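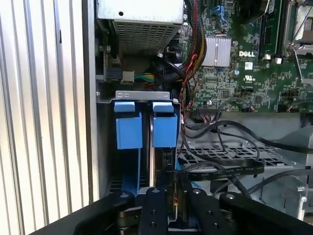 Inside the desktop: Dell board on the right, power supply at the top, drive cage in the middle.

The Bondmont machine, opened up

This page goes with the notes on the old office desktop from the Bondmont workshop. It came out from under the front desk in April and went on the bench with the side panel off. The rest of the page is a set of short notes keyed to it, a line or two for each part, with a few remarks on how we go about cleaning and checking a computer of this sort.

The machine is number 2577 in the Bondmont stock book. It was used for invoices and label printing, first at the Viltomdale counter and later at Bondmont. It is being cleaned up to go back out as a spare.

Power supply
The light grey metal box at the top. The lower face has a vent grille made of small rectangular holes, and this is where dust tends to gather on any machine that has lived near the floor. We brush the grille from the outside and use a hand blower. The box itself stays shut. If a supply is noisy or smells of anything, it is replaced whole.

Connectors under the supply
There is a black power connector in the shadow below it and a small white plastic one beside that, with green and yellow wires running off to the right. Small plugs like the white one should be pulled by the body. We have lost a few to people pulling on the wires.

Motherboard
Green, with the Dell name printed on it in white. There is a small white label sticker just under the logo, with a UL mark near it. Leave board stickers where they are, even when they look grubby. A dry soft brush is enough for the board. No sprays, no damp cloths, and keep the vacuum nozzle well away from it.

Heatsink
The silver block with upright fins, to the left of the logo. It sits on a chip and has no need to come off for an ordinary clean. Brush along the fins from top to bottom. Brushing across them only packs the dust further in.

Blue SATA connector
Near the top edge of the board. Data leads on older machines work loose when the case is moved, and a drive that has disappeared overnight is often no more than that. Push the lead home and try again before ordering anything.

Memory
One module can be seen standing in its slot towards the right. When a machine beeps and won't start after a clean, reseat the memory first. Switch off at the wall, open the clips, lift the module straight out, put it back and press until the clips close. It takes more of a push than people expect.

Processor socket
Only part of it shows, at the far right, with the metal lever that holds things down. We leave the processor alone unless there is a good reason to change the paste. The lever is under tension and the pins don't forgive a slip — if it has to be done, do it with the case flat on the bench and a lamp over it.

Header along the lower edge
A few thin wires are plugged in here. Before pulling wires off a header, take a close picture of it or draw it on the job card. Front panel wires are a nuisance to work out again afterwards, and the printing on most boards is too small to read without a glass.

Thick cable bundle
Red, yellow and black wires, partly wrapped in black braided sleeving, coming down on the left of the board and curling towards the drives. Keep a bundle like this out of the way of any fan blades when closing up. One loose tie is plenty. Tight ties make the next job harder.

Drive cage
In the middle, with a silver bracket across the top. The bracket has two small rectangular cutouts, and there is a small screw at its left end where it meets the chassis. Case screws go in the lid of a jar while the work is going on, drive screws in a separate lid. The two threads are easily mixed up and the wrong one will chew the hole.

Ribbed aluminium
The pale silver ridges down the left. Dust in grooves like these comes out with a dry paintbrush, 24 mm or thereabouts. Wipe it afterwards with a cloth that has been wrung out hard, and only with the inside of the machine covered.

What we use
A soft brush, a hand blower, a wrist strap, two screwdrivers and a torch. The brushes come from Jostel, who sell them in boxes to decorators, and they last well. The bench mat is a Shezi one, bought for the Viltomdale counter and moved over when that closed. Allow an hour for a clean like this and a bit more if the drive is coming out. Job cards are kept for 3 years.

Still to do on 2577
Wipe the drive and note it in the book. New coin cell for the clock. Find a side panel screw to replace the missing one. Test run from 1000 until closing with the lid on, then back on the shelf with a green tag.

Other pages in this set
Bondmont label printer, rollers and platen
Viltomdale till drawer, before and after
Keyboards: taking the caps off and getting them back in the right order

Pictures on these pages may be used by anyone for repair notes or teaching. Please keep the stock number with them.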